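Steremton Workroom Refurbishment
Interim progress report to the Wingate Fund
Submitted by Nayeli Zamudio, Workroom Coordinator, Fatmont Learning Center
Feb 28, 2021

1. Purpose of this report

The Wingate Fund awarded a small equipment grant to the Fatmont Learning Center for the refitting of the Steremton workroom, which is used for sorting, packing and hand assembly sessions. The grant agreement asks for an interim report once the first phase of purchases is in use. This report covers work surfaces, containers and flooring, and sets out what remains to be done before the final report in April.

The workroom had been operating with mismatched folding tables of different heights. Sessions were often shortened by the time spent leveling tables and clearing small parts that had rolled off the edges. The application proposed fixed tables with a pale, plain covering that would give good contrast with small items and could be cleaned between sessions.

2. Work surfaces

Five wooden tables were purchased from Cuautle, the supplier named in the application, and all have been delivered. Three are in regular use. The remaining two are in storage at Fatmont until the storeroom shelving has been moved.

Each table in use is fitted with a large white board laid over the top. The board is matte and smooth and does not throw glare back at the person seated at it, which was a common complaint about the old laminated tops. Coverage is nearly complete on the table we inspected for this report, with a thin strip of pale wood showing at the far edge and a slightly wider band at the near edge. Participants rest their wrists on the wood at the near edge, and we have decided to leave that margin as it is.

The main finding of this phase concerns staining. A white board shows every mark, and the boards have begun to discolor. On the inspected board there is a patch of faint beige and yellowish blotches, soft at the edges, while the surface next to it remains plain. Routine wiping with a damp cloth and mild soap is carried out at the end of every session. A stronger cleaner has not been authorized, pending advice from the supplier on whether it would dull the matte finish.

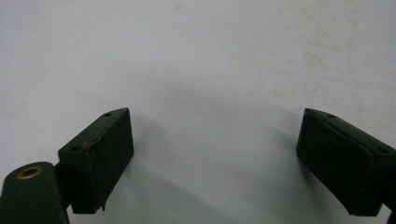
3. Condition and cleaning of the boards

The center does not regard the discoloration as a defect covered by the supplier's terms, and no claim has been made. The surface is otherwise smooth, and the staining does not interfere with its use. It does affect appearance, and the application gave an undertaking that the room would be kept to a presentable standard for visiting families and partner organizations.

Three measures have been adopted. Drinks are now kept on the side counter. Glue and colored inks are used only with a paper sheet underneath. A cleaning log is kept by the door and initialed by the session leader at the close of work. 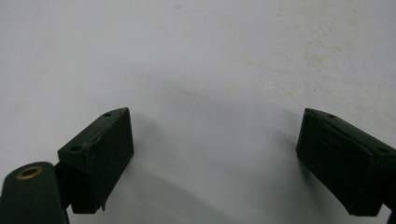
The log has been in place for 16 sessions. Entries were incomplete at first, mainly where two groups used the room one after the other and each assumed the other would sign. The form has been revised so that every group has its own line, and completion has improved. We will report on the state of the boards again in April, using the same board for comparison.

Turning the boards over was considered as a way of extending their life. The underside is unfinished, however, and would be harder to keep clean. Replacement boards can be ordered separately from the tables, and a provision for this will be included in the budget for the second phase.

4. Containers and layout

The grant also covered a first order of clear plastic boxes for holding parts and finished items. Session leaders asked for transparent containers so that contents could be checked at a glance, and for open tops so that items could be placed in them with either hand. The boxes are rectangular with thin walls, and are light enough to be moved by a seated person.

The standard layout places one box on the board toward the far half of the table, with its longer side running front to back. The area in front and on both sides is kept free for work with both hands.

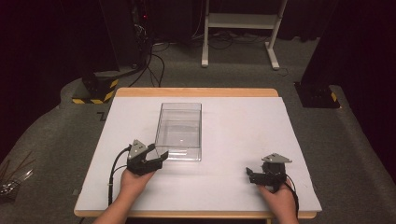 This arrangement replaces the earlier practice of keeping containers at the end of the table, which required participants to stand or lean for each item. Session leaders report that work is calmer and that fewer parts reach the floor. We have no measured figures to support this and offer it as the considered view of the staff.

Thin walls have one drawback. A box left empty slides easily on the smooth board when it is bumped. Adhesive feet were tried and then removed, as they left a residue on the board. A nonslip mat is being tested, although some leaders feel that it takes up working space and gives the dirt another place to collect.

5. Flooring

The gray carpet was already in place and was not part of the grant. It has been cleaned at the center's own expense. The application noted that carpet is a poor choice for a room where small parts are handled, and that remains our view — but replacement is beyond the present budget.

6. Remaining work

The following items are outstanding and are expected to be complete by the final report:

Installation of the two stored tables, once the shelving has been moved.
Written advice from Cuautle on suitable cleaning products for the boards.
A decision on the nonslip mat.
A quotation for replacement boards.

Spending to date is within the approved amount, and no transfer between budget lines is requested. Receipts for the tables, boards and boxes are held at the Fatmont office and can be sent to the Fund on request. Questions about this report may be directed to the Workroom Coordinator.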